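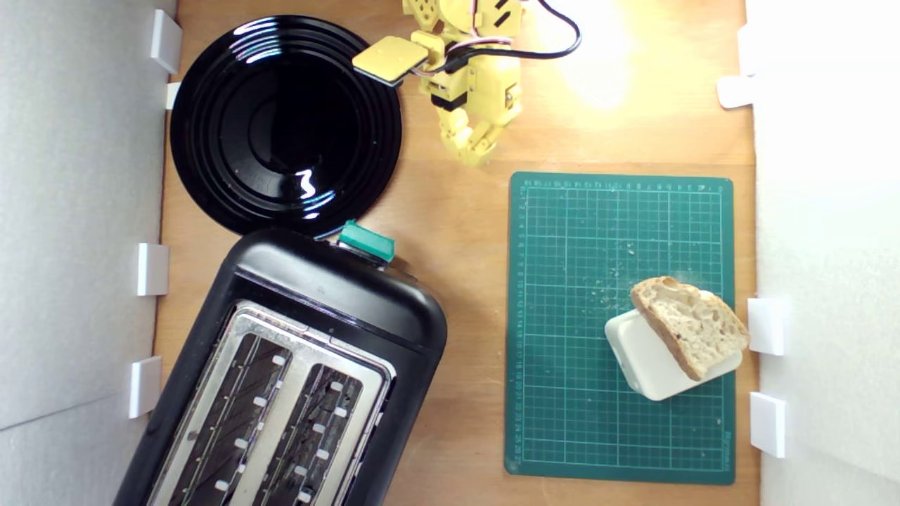
Figure 3. Toaster, plate, bread and green cutting mat on a wooden tabletop.

4. What people do with the end of the loaf

I went into the diary data expecting a story about price. Bread is cheap, so people throw it out, and that was more or less the hypothesis I wrote into the grant. The diaries had other ideas. We ended up with 2,478 usable entries from 493 households, and the word that kept coming up when people wrote about old bread was "guilty" (a close second was "ducks"). Price hardly got a mention, even from the households that told us money was tight.

A quick reminder of how the entries work. Each household kept a paper diary on the kitchen counter and wrote a line whenever bread left the house in any way other than being eaten. Freezing counted as a separate event, and I now think that was a mistake on my part. People in Gristby, the larger of our two towns, treat the freezer as a kind of waiting room, and plenty of loaves went in during November and never showed up in a diary again. Were they eaten? Were they tossed in a big clear-out the next spring? I can't tell from what I have, and I left those entries out of Table 2.

4.1 Toasting as rescue

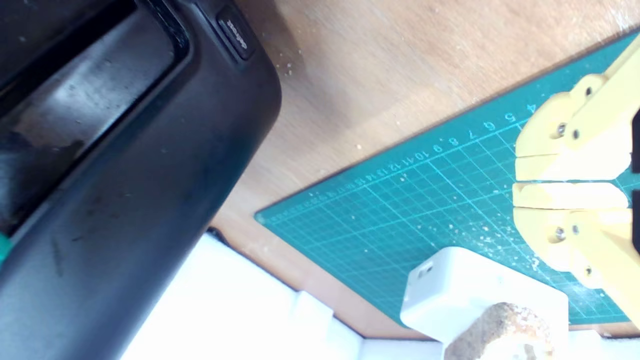
Toasting is by far the most common way our households saved a loaf they had already given up on, and they have strong feelings about it. A slice that would be "stale" as a sandwich is "perfectly good" as toast, often in the same diary and sometimes on the same line! Si-eun Bae, who coded the entries with me, started calling this the toast discount, and the name stuck. What surprised us both was how often the rescue got tangled up with cleaning. Crumbs on the wood, like the small pale ones in Figure 4, came up in complaints from people who otherwise loved toast, and a few of them said outright that they'd skip it on a busy morning to avoid wiping down. I had no code for "didn't want to wipe the table." We added one in the second pass and went back over everything, which took most of a summer.

The discount doesn't apply evenly. Sliced sandwich bread gets it almost automatically. Rolls hardly ever do, and I suspect that's a shape problem more than a taste problem, though the diaries are thin here and I'd want to ask people directly before I pushed it any further.

4.2 The trouble with crust

Crusty loaves are where our neat little scheme falls apart. Diarists in Yeoman, the smaller town, buy a lot of them, and they judge them by a whole different set of rules. The crust is supposed to be hard, so hardness tells you nothing, and people fall back on squeezing the inside or just tearing a bit off to see. Several wrote that the torn end "dries first" and gets thrown away on its own while the rest of the loaf carries on.

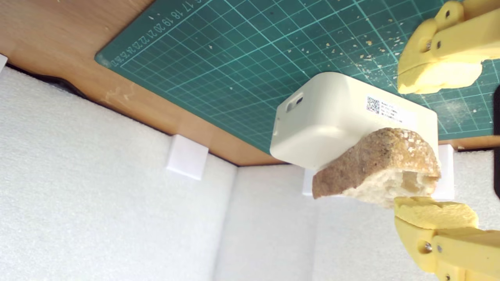
Figure 5. A chunk of crusty bread, with the open, airy crumb on its lower side.

This matters for the numbers. If somebody throws away one end of a loaf, is that a waste event? We said yes, and logged it as a partial. Si-eun argued for a cutoff by size, and she may well have been right, but our diarists described size in terms like "a good fistful" and I couldn't see how to turn that into grams without making things up. So the partials stay in, flagged, and anyone who wants to rerun the models without them can do that from the shared file. The Yeoman totals drop quite a bit when you do. The Gristby ones barely move.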